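How to find and move an old workplace pension

If you have had more than two or three jobs, there is a fair chance you have a pension you have lost sight of. The steps below are the ones I used to bring three old pots together, and they should work for most people with a defined contribution scheme. If yours is a final salary scheme, read step 4 before you do anything else.

Step 1. List your employers

Write down every employer since you left school, with rough start and end dates. Old payslips are the best source. Look for a line marked pension, or a deduction you can't explain. My own list had a gap for the time I worked at a packaging firm in Desirthorpe, and a letter in a box of old papers filled it.

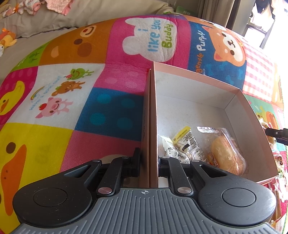 An open, shallow cardboard box.

Step 2. Write to the scheme

Firms merge and change their names, so the name on your payslip may not be the name you need now. Search for the old name first, then ring whoever took it over and ask who runs the pension. Give them:

your full name and any previous names
your date of birth
your National Insurance number
the dates you worked there
your address at the time

Ask for a current value, a transfer value and a list of charges. Keep a note of who you spoke to and when. I dealt with Maham Janjua at the Stustholm office, and having her name saved me from explaining everything again on the second call. The reply took 48 days. If you hear nothing after two months, write again and mark the letter as a complaint.

Step 3. Compare the charges

Put the pots side by side on one sheet. For each, write the value, the yearly charge as a percentage, any flat fee, and any exit fee. Flat fees do the most damage to small pots. One of mine was worth some £300 and had £49 a year taken from it, so it would have been gone in a few years if the investments stood still.

Check what each pot is invested in as well. Older schemes often put people into a default fund and leave them there. You can usually switch funds without moving the pension, and that may be all you need to do. 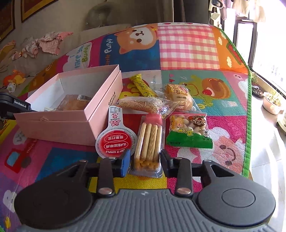
Next, look at the scheme you would be moving into. Your current employer's scheme is the simplest choice if it takes transfers in, and not all of them do. Ask the payroll department for the scheme booklet – mine was 137 pages, but the section on transfers was short.

Step 4. Check what you would lose

Some older pensions come with guarantees, such as a fixed annuity rate or the right to take the money at an earlier age. These are lost if you transfer. Ask the old scheme in writing: "Are there any guaranteed or protected benefits on this policy?" Don't go further until you have the answer on paper.

With a final salary pension worth more than £30,000 you must take regulated advice before you can move it. Aqeel Gondal, who used to sit opposite me, paid for advice and was told to leave his where it was. He did.

Step 5. Make the transfer

Fill in the form from the new scheme, not the old one. The two schemes then deal with each other. Your money may be out of the market for a few days while it moves.

Never agree to a transfer because of a cold call, and don't let anybody send a courier round with papers to sign. Look the firm up on the FCA register yourself, using the phone number given there.

Step 6. Update your details

When the money arrives, check the amount against the transfer value you were quoted. Then fill in a nomination form saying who should get the pension if you die. The form you signed at the old scheme does not carry over. Tell the scheme each time you move house.

Page last checked 11/8/18.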